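5. Limpeza e manutenção do tampo de madeira

Esta secção aplica-se aos tampos de madeira maciça colada da série Lidano, fornecidos com as mesas de atividades Anumeo. Os tampos saem de fábrica com uma única demão de óleo incolor. Antes da primeira utilização é necessário aplicar uma segunda demão.

5.1 Primeira aplicação de óleo

1. Retire todos os objetos do tampo e limpe o pó com um pano de microfibra seco.
2. Passe uma lixa de grão 300 no sentido do veio, com pressão ligeira. Não use lixadora elétrica.
3. Aspire os resíduos e passe um pano pouco húmido. Deixe secar durante uma hora.
4. Deite uma pequena quantidade de óleo Bielecka num pano de algodão e espalhe-o em camada fina, incluindo os topos e as arestas.
5. Passados 5 minutos, retire o excesso com um pano limpo.
6. Repita na face inferior. Um tampo oleado apenas de um lado pode empenar.

CUIDADO: os panos embebidos em óleo podem inflamar-se espontaneamente. Estenda-os ao ar livre até secarem ou mergulhe-os em água antes de os deitar fora.

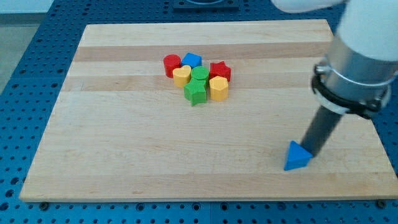 O óleo fica seco ao toque de um dia para o outro, mas a cura completa demora mais. Durante a primeira semana, evite colocar sobre a madeira objetos molhados, recipientes quentes ou toalhas de plástico.

5.2 Limpeza diária

1. Remova migalhas e pó com um pano seco.
2. Limpe com água morna e sabão neutro. Torça bem o pano.
3. Seque de imediato, sempre no sentido do veio.

Nota: não utilize lixívia, álcool, amoníaco nem esfregões abrasivos. Os produtos com silicone impedem a absorção do óleo nas aplicações seguintes.

5.3 Manchas e riscos

Tinta lavável e marcador: aplique sabão neutro não diluído, aguarde alguns minutos e limpe. Se a mancha persistir, lixe como indicado em 5.1 e volte a olear a zona.

Riscos superficiais: lixe à mão uma área um pouco maior do que o risco, para que a transição não se note.

Amolgadelas: coloque um pano húmido sobre a marca e encoste a ponta do ferro de engomar, sem vapor, durante alguns segundos. Deixe secar, lixe e aplique óleo.

5.4 Periodicidade

Em uso doméstico, aplique óleo duas vezes por ano. Em salas de aula, faça-o de três em três meses. As juntas devem ser verificadas em setembro, antes do início do ano letivo. Se encontrar uma junta aberta, suspenda a utilização e encomende o conjunto de reparação Zokitz, referência 1131.

Para a desmontagem do tampo, consulte a página 68.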